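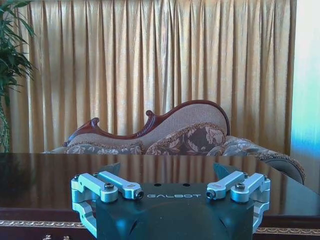
The table, with the gold trim along the front edge

Thread: Dark polished table, keep the shine or knock it back?

retow_22
Posting for opinions. We took on a furnished flat in March and this table came with it. Very dark brown wood, nearly black, and polished so hard that you get the sofa and the curtain back in it. There is a narrow gold band with a scroll pattern along the front. I have been wiping it with a dry cloth and it smears. What do people use on a finish like this?

gaber
Barely damp microfibre, then a dry one straight after. Go with the grain if you can see it. Keep anything wet off the gold band, use a soft brush there.

Jumberg Joe
I'd take the shine down. Fine wire wool and wax, 2 evenings of work. A gloss that high shows every fingerprint and you will be wiping it for ever.

gaber
Please don't do that on a table that came with the flat. Ask the landlord first. And wire wool next to a gold trim is asking for scratches.

Jumberg Joe
Fair point about the landlord. I still think gloss that dark is hard to live with — mine was the same and I was glad to see it go.
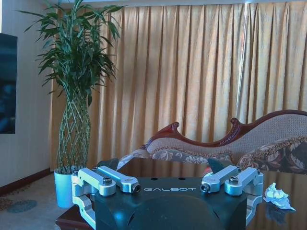 Re: Dark polished table, keep the shine or knock it back?

retow_22
Added another one, where the curtain comes up smeary in the top. Is that old polish building up, or just how a surface like this looks from low down?

Yiğit Uçar
Can't tell from a photo. Wipe one corner with a damp cloth and a drop of washing-up liquid, dry it, and look at it against the light from the window. If the corner is clearer than the rest, it is build-up. I did a sideboard that way and it took about 3 goes. Stay off spray polish afterwards.

lollinen
Disagree on the washing-up liquid. If it's French polish I wouldn't put anything wet on it at all. Find out what the finish is first.

Yiğit Uçar
One drop in a bowl of water, well wrung out. But yes, test it underneath first.

retow_22
Thanks all. The landlord is called Retow too, no relation, and I have emailed him about the finish. Leaving the wire wool in the cupboard until he answers.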